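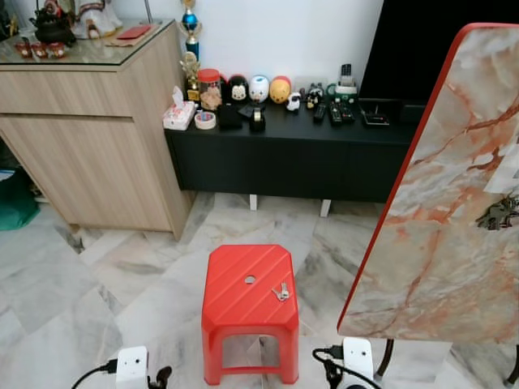 Gobnait McGrath replied: before I approve anything, does the $643 quote from Sandoval cover both grippers or just one?

Ticket: Spare gripper ends, home tasks unit
Status: Waiting on supplier
Opened: February 23, 2026

Just one. The pair would be two lines on the order, and Sandoval won't discount under five units. Vultby quoted $584 each, freight extra, with a lead time of 17 days.

Current task is small items on a stool, keys at the moment. The white ends are the originals and we have no spares on the shelf.

Checked with Sturnska about the service plan. It covers cables and the controller — not gripper ends. Renewal is in November, so there's no changing that this budget year.

Gobnait: go with Vultby for two, charge it to Mument. Get the freight in writing first. Leave the cable kit off until the next round.

Freight request sent to Vultby. PO drafted, not released. Will update when they answer.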